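Ticket 624 - Stendbridge front desk / worktable
Subject: lint + drag marks after wipe down
Opened by: Bit-na Ham
Status: open, waiting on Kang

Problem: pink fuzz left on the table after every wipe. Also a dull film, only shows when sun is on it. Cloths are the Teltetti microfiber, bought in February. Table was re-oiled by Brukemance over the summer.

Checked so far:
- spray bottle, swapped for plain water. Same fuzz.
- diffrent cloth from same pack. Same.
- dry wipe only. Less film, still fuzz.

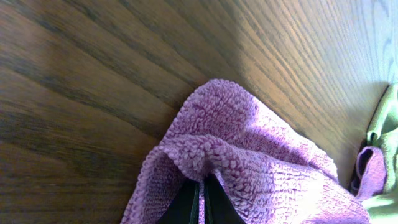 Pink cloth on the table, sunny side.

Loops on these are long and I think they grab the grain. Washed two of them on warm, no softener, low dryer for 55 minutes. Lint trap was full. Went over the same patch again after, better but not gone.

Asked Brukemance if the oil could still be tacky. They say no, should be cured by now, but try a rag with a little mineral spirits on a corner first.

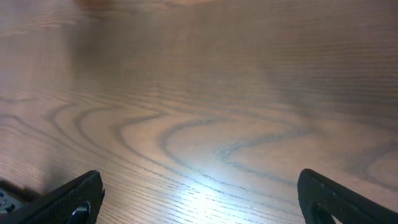
Did the corner. Rag came up faintly brown so maybe there IS extra oil sitting on top. Waiting overnight before I do more, dont want a light spot in the middle of everything.

Update, September 20, 2025. Kang wants to know if it's the whole batch or one color.
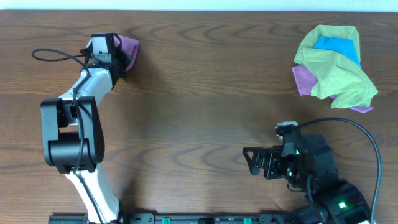 Batch question is still open. Only tested pink properly. All colors got washed together the first time, my fault, so the fuzz could of traveled. They also get dumped in one pile, lime green on top of the turquoise and the purple, so they're shedding on each other anyway. Will wash each color alone and retest one at a time.

To do:
- green first, then turquoise
- second corner with spirits
- ask Teltetti about a short loop version

Leave ticket open pls.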